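I have been putting off this post for weeks, partly because the kitchen bench kept changing and partly because every time I sat down to write, Delali would message me with one more finger pad to try. So, finally, my notes on the Nonero gripper against the Prurier, both with two fingers, both on our pair of white arms!

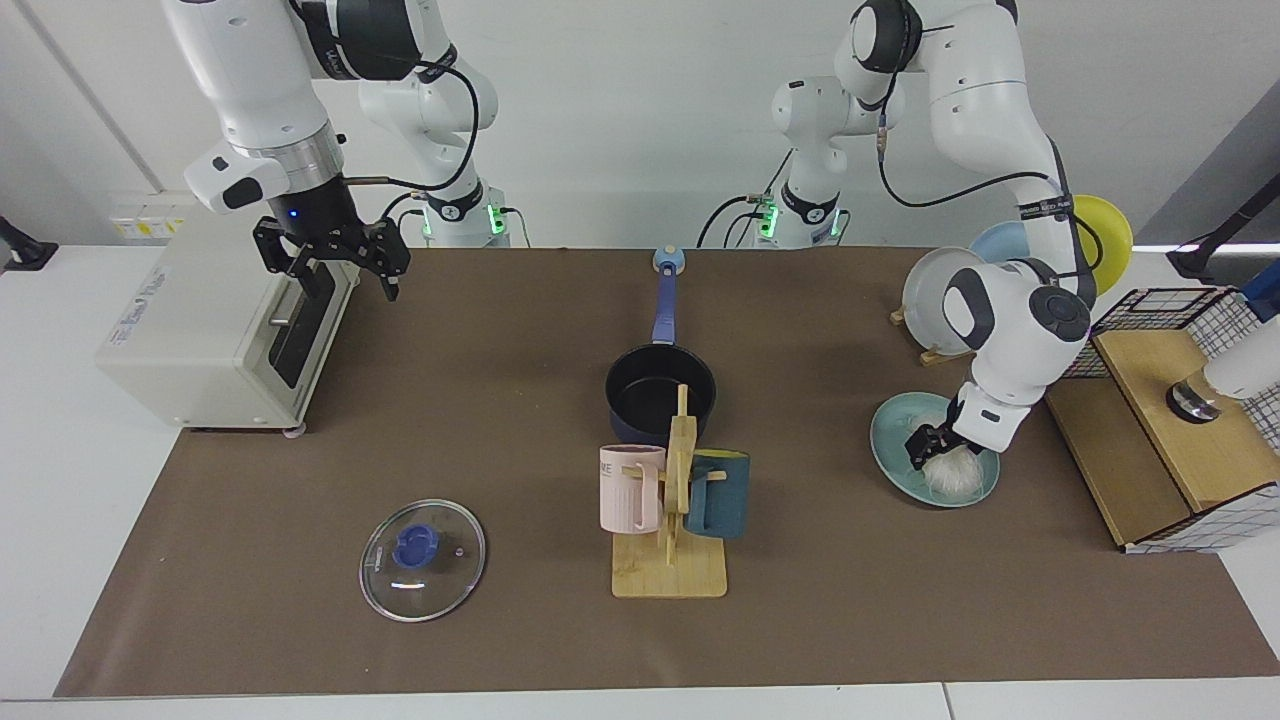

Squeeze force was what I cared about most, and I ended up redoing the settings more often than I'd like to admit. Stiff things are forgiving. Soft things are where you learn about a gripper, and the white fluffy thing being pressed onto the teal plate is the kind of job I mean, with all that give between the fingers and the plate. The Prurier needed 116 tries before I trusted it with anything fluffy, the Nonero 102, and I'll call that a draw (Yolandi won't).

Then there's the controller. We run both arms from one Xie box, and it took me most of March to get the timing to my liking, with a lot of patient help from Uyên, who answers emails far too late at night.
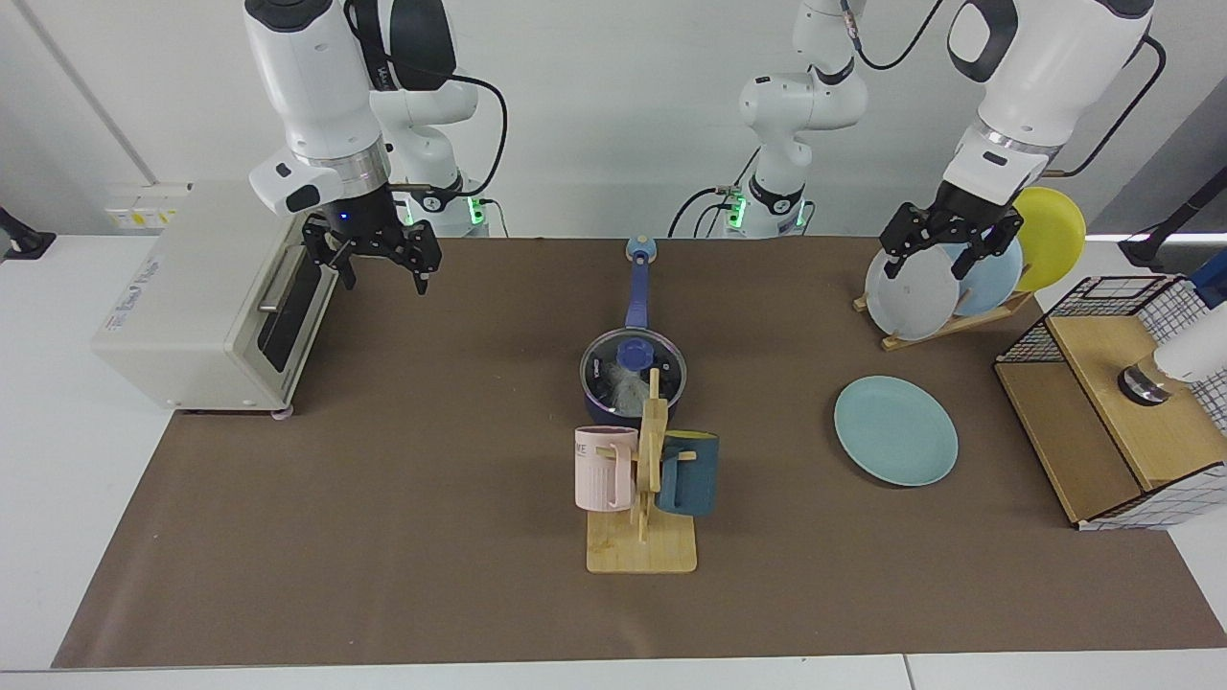
Finger shape matters more to me now than it did when I started. A thin edge standing upright leaves very little room for a thick fingertip, and with the fingers straddling the top of the white plate in the rack, the pale blue one behind it is the neighbor you worry about. I'd happily shave 2 millimeters off each pad. Emil thinks I should leave them alone and fix my approach angle first, and I've promised him I'll try that before I order anything else.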